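**Budgeting for a first bench arm – what have I left off?**

Posted in: Small workshop automation
Edited 30 August 2026

Been asked to put a number on one small arm plus a two-finger gripper for light assembly. Bench work. Block goes down over an upright peg on a fixture, then a few similar jobs if that one behaves. Never bought one of these before, only ever bought vices and a bandsaw.

Everything's in simulation so far. No hardware bought. Boss at Burkton wants the figure in September and wants it on one page, which rules out my spreadsheet.

What I've got on the page:

- arm with controller (quote from Cleltura, leaving the price off here)
- gripper, same supplier, separate line
- pedestal to bolt it to
- base plate for the fixture, £380 from Trenham
- spare finger pads, £129 the set
- table, we've already got one

What I haven't got is any feeling for the rest. Is there a rule for it? Do people add a percentage and hope? Also do I buy the arm first and sort fixtures after, or the other way round. Every salesman says arm first, funnily enough.

Part is small, the drop onto the peg is straight down. 70 mm clear is what I've been allowing above the peg for the fingers and the part together.
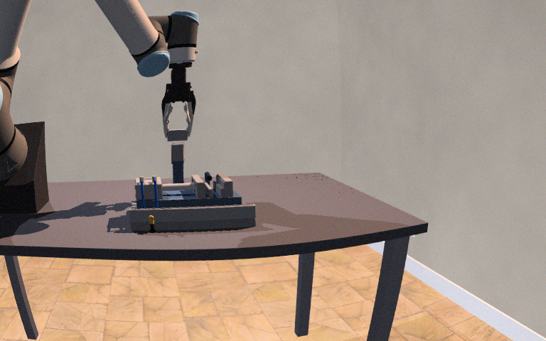

*Caradog Jarman*

Forgot to say. Single shift, one person loading, no conveyor or anything clever. Guarding is being looked at separatly by our safety chap so leave that out unless it changes what I buy. And I know a jig and a lever press would do the one job. It's the changeover between jobs we're after.

---

**3 replies**

**benchrat**

Add 20% and go home.

Proper reply, ok. Have had a small arm on a bench a good few years. Stuff that wasn't on my page and should have been:

Cables. Longer than you think, and the long ones for our controller were a special order. Ask before you decide where the controller lives.

Something solid for it all to stand on. You say you've got a table. Is it heavy? Yours has the pedestal just behind the end of the table, so it's arm on one thing and fixture on another. Fine if both stay put. Ours didn't. Somebody leaned on the bench with a mug of tea and every position was out, we spent a morning re-teaching. Bolt them together or bolt both to the floor. Budget for the steel and for whoever welds it.

Spare fingers, whole ones as well as pads. You'll crash it. Everyone does the first week.

Your own time. Put it on the page as money or it'll be treated as free and you'll be doing it after tea.

Guarding does change what you buy btw. If your safety chap comes back and says slower, your cycle time goes and then the sums for the whole thing are different. Get his answer first.

---

**Živković**

Fixture first. Always. Don't listen to the arm people.

Reason is simple enough, the arm only goes where it's told. If the fixture puts the peg in a slightly different spot each time you swap it, you end up paying for a camera to make up for it, and then lights for the camera, then somebody to look after the camera. I've seen that happen over one missing dowel.

So:

1. Get the fixture made, or a rough one.
2. Load it by hand with the real parts. Lots of times, different people.
3. Note down how much push the part needs and where it sticks.
4. Then go to the supplier with that and let them tell you which arm.

Your £380 for a base plate, is that just the plate? Sounds like just the plate. What about the blocks and rods on top? Each job wants its own top tooling and that's where the money goes if you're planning changeovers. Ask Trenham for a plate with locating holes so the tops come off and go back in the same place, then get a price *per job* and put it in as a line of its own.

Also the 70 mm. Is that with the fingers open or shut? Check open. Ours cleared lovely on the way in and then the fingers had nowhere to go when they let go. Look at anything standing up next to the peg too, you've got taller bits to the right of it on that fixture. Straight down is fine, it's the leaving that catches.

One more, the sim. Good for reach, good for seeing whether it'll foul something. I wouldn't trust it for how tightly a part goes on a peg. Do that bit with your hands.

---

**Caradog Jarman** (asker)

Cheers both, very useful. £380 is just the plate, yes. Bugger. Have asked for a price with the tops.

70 was with the fingers shut. Will redo.

Table isn't that heavy now I look at it. Steel going on the list.

Follow up while you're here. The other jobs. Plan was to leave more than one on the mat together so the arm can reach across and do the next without anyone swapping plates over. Does that save owt or just make a bigger table?

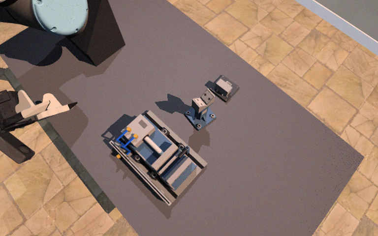 *The long assembly with the blue forked bracket, and the two smaller pieces next to it. Gripper at the left. From the sim.*

Thinking is the long one stays put all the time and the little ones come and go. Worried about the arm reaching the far piece with its elbow over the big one. Also those orange knobs stick up a fair bit.

---

**Živković**

Saves swapping, costs reach. A longer arm is a dearer arm and it'll usually be less stiff right out at the end, so price both before you get attatched to it.

I'd turn it round. Keep the small ones nearer the gripper and put the long one further out, if it's the sort of job where you're only placing things on top. If you have to push hard on the long one then no, keep it close, pushing at full stretch is horrible.

Knobs: do they need to be there when the arm's working? If they're hand clamps, you could ask for low ones. If they're part of the product then tough, go over the top and allow the extra height in the cycle time. Try the move in the sim with the part in the fingers, people always forget the part.

Dark gray plate with the block on it, the smallest one. Give it something to sit against. Anything that's simply resting on a mat will wander, and then you're back to the camera.

---

**k_ojo**

Rent one?

Some suppliers do a monthly hire and knock part of it off if you buy. Not sure if Cleltura do, ask. We had ours on hire over a slack spell and found out the job we'd bought it for was the wrong job, different one paid for it in the end.

Don't know about the fixture stuff, above looks right. Only thing I'd say is get training priced for two people and not one. Our one left.

---

**Caradog Jarman** (asker)

Hadn't thought of hire. Emailing them now.

Page as it stands: arm, gripper, long cables, pedestal, steel to tie it to the table, plate, tops priced per job, pads £129, spare fingers, training x two, my hours, then benchrat's 20% on the lot. Two versions, near layout and long reach. It's gone onto a second side but he can turn it over.

Still waiting on the safety answer so not sending till that's in. Will post what Trenham come back with for the tops.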